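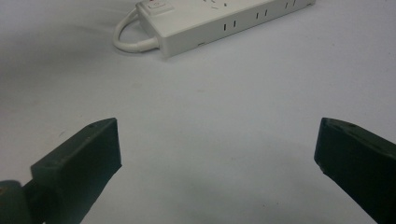 From: Krisztina Tóth
To: Brekstead Makers list
Date: 03/10/2019
Subject: Re: [brekstead-makers] Power at the work tables, which strips?

Hi Wanting, hi everybody,

Oh, I'm so glad you brought this up! I've been wanting to talk about power strips on this list for ages and could never find an excuse. Quoting your message so people can follow along:

Wanting Fang wrote:
> Hi all,
> Now that the white tables are in, we need to sort out the power. At the
> February sewing night we had two irons, three machines and a lamp all
> fed from one old brown strip on the floor, and I kicked the plug out of
> the wall twice. Suqin lost her stitch settings both times (sorry Suqin).
> Can we please agree on what to buy before the next session? My questions:
> 1. On the table or under it?
> 2. Do we care about having a switch?
> 3. How long should the cords be?
> I don't mind doing the shopping if somebody tells me what to get.
> Wanting

On the table, please, please, on the table. I have the white kind on mine at home, the boxy sort with rounded corners and a square rocker switch on top at one end, and I love it far more than a person should love a power strip. What won me over is that it has sockets along the long front side as well as on the top. The front ones are the ones I use all day. You slide the plug in toward the strip, the cord lies flat on the table, and there's nothing standing up to catch your sleeve. Then the top ones are free for the fat chargers that hang over their neighbors (you know the ones, the camera battery charger is the worst of them).

On the switch: yes! Get the switch at the end of the strip, on the top face, where you can find it with your hand without looking. Mine has the little power symbol molded right into the rocker, so there's no sticker to rub off. I flip it off every night when I finish up and that takes care of the glue gun, the lamp and the radio in one go. And I would ask for one with a red light, too. You can see from the door whether somebody left the table live.

One caution about Wanting's February list, though. Irons shouldn't go on these at all, in my opinion, and two irons on one strip makes me nervous just typing it. Let's keep the irons on the wall outlets by the sink side of the room, one to each outlet, and use the strips for machines, lamps and chargers. Aurelia looked at the wiring with us when we moved in and I think she'd back me up on this. Aurelia, are you reading? Please jump in if I have it wrong.

Now the cords, my favorite part. Everybody buys long ones to be safe and then you have a big nest of cord at one end of the table. I did exactly this. Mine comes out of the end of the strip through a thick collar, and for months I had it doubled back hard right where it leaves the collar, to keep it out of the way of my cutting mat. Don't do that! The collar is there so the cord can take a gentle curve. If you have extra, let it make a wide, easy loop, or drop it over the back edge of the table, and never wrap it tight around the strip while it's in use. I measured from the outlets to the middle of each table last week, and 5 feet reaches the two by the window with some slack. The far table needs 7. I would not go longer than that anywhere.

A few more things while I'm going on:

White strips on white tables look lovely, but dust and thread show up more than you'd think. A dry cloth with the strip unplugged does fine. No spray.

Put a strip of painter's tape on the underside with the table number. Ours wander off to the Bustos room every time they have a bake sale.

For sticking them down, I've had good luck with two hook-and-loop patches, one near each end. The strip stops sliding around when you pull a plug and you can still lift it off to wipe the table.

Yanling asked me about the Trallasex ones with the built-in USB. They're nice, but they only have sockets on the top and the far table is mostly big chargers, so I'd pass this time. Ivon carries the plain white ones with front sockets. Wanting, if you're going by there anyway, three would do us, two short and one long. I can meet you and help carry, I'd enjoy it!

I'll bring mine on the next sewing night so people can try the switch and see how the plugs sit. Bring your most awkward charger and we'll see if it fits.

Krisztina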